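Bresum to collect foam and netting from fruit packaging

Households in Bresum will be able to drop off foam and plastic netting from fruit packaging starting in July, the town's waste office said. The material has gone to the landfill until now.

Drop-off points will open at 3 supermarkets and at the Gentile Street depot, which will stay open until 8 p.m. during the first month. Ziten, the company that handles the town's plastics, will bale the material and truck it to a plant in Vimden.

A trial last year took in 3,471 pounds of packaging from 20 apartment buildings. Paper labels and food scraps were the main problem, and 53 bags had to be thrown out.

"People were keen, but they put everything in – trays, stickers, the odd peach pit," said Clementina Vieira, who runs the program. "We need it clean and we need it separate."

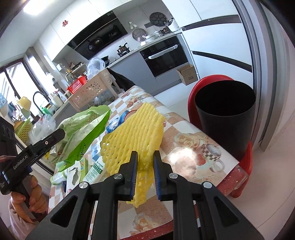

Residents are asked to sort the packaging at home before bringing it in. Trays and clamshells stay in the regular bin. The new collection takes foam nets like the yellow one over the checked tablecloth, with its open diamond-shaped holes, along with the thin plastic mesh used for onions and citrus. Colors can be mixed.

Bags for the collection are free at the town hall front desk. Vieira said the office will look at the first results in the fall before adding more sites.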